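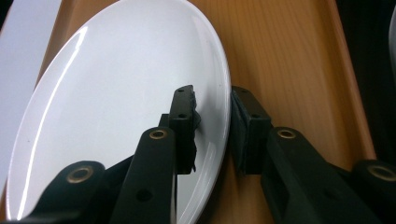
Gray marks on white glazed plates, and what to put under them on a wood table

Posted in Kitchen & Table, 9/30/23
Viewed 269 times

I have a set of white oval serving plates, glossy glaze, bought from Gastora in February. They are used on an oiled wood table with no cloth. Two problems.

First, the plates have fine gray lines in the bowl where knives and serving spoons touch. They don't come off with dish soap. I can't feel them with a fingernail.

Second, the table is getting dull curved scratches where the plates are set down and turned. The foot ring on the underside feels rough compared with the rest of the plate.

Are the gray lines damage to the glaze, and is there a way to treat the foot ring without ruining the plate? I would like to avoid placemats if possible, as the ovals overhang every one I own.

Dmytriv

Wukano
Marked as helpful

The gray lines are most likely metal transfer. Steel flatware is softer than a fired glaze, so the glaze takes metal off the utensil and holds it on the surface. If a fingernail passes over the line without catching, treat it as a deposit first. If it catches, the glaze is scratched and cleaning will only lighten the mark.

To remove deposits, wet the plate and make a thin paste from an oxalic acid cleanser of the kind sold for stainless sinks. Rub with a damp cloth for a minute, rinse, then wash normally. Wear gloves and don't let the paste dry on the plate. Skip this on any plate with gold or platinum trim. Avoid steel wool, which leaves more gray than it removes.

The foot ring is unglazed on most plates, because glaze there would fuse to the kiln shelf. It can be smoothed:

Soak the plate in water for a few minutes.
Lay it face down on a folded towel.
Work along the ring with wet 400 grit silicon carbide paper, then 1000, then 2000. Keep the paper flat and stay off the glaze on either side.
Rinse often. Do not sand dry; the dust is bad for the lungs.
Check by dragging the ring across a scrap of soft wood.

Going on to 4000 is possible but makes no difference to a table.

An oval rocks slightly if the ring is uneven, and most of the wear then falls on the high spots. Set the plate on a sheet of glass and press at each end before sanding. If it rocks, sand the high spots first.

Merum

Just use felt dots. I put 4 on each plate and the scratching stopped. They come off in the dishwasher though so you have to put new ones on.

Wukano

Felt also holds grit, and grit will scratch an oiled finish as fast as a rough foot ring does. If you want a pad, use clear silicone bumpers 2 mm thick and take them off before washing. For the scratches already in the table, sand lightly along the grain and re-oil the whole top. Spot repairs tend to show at an angle.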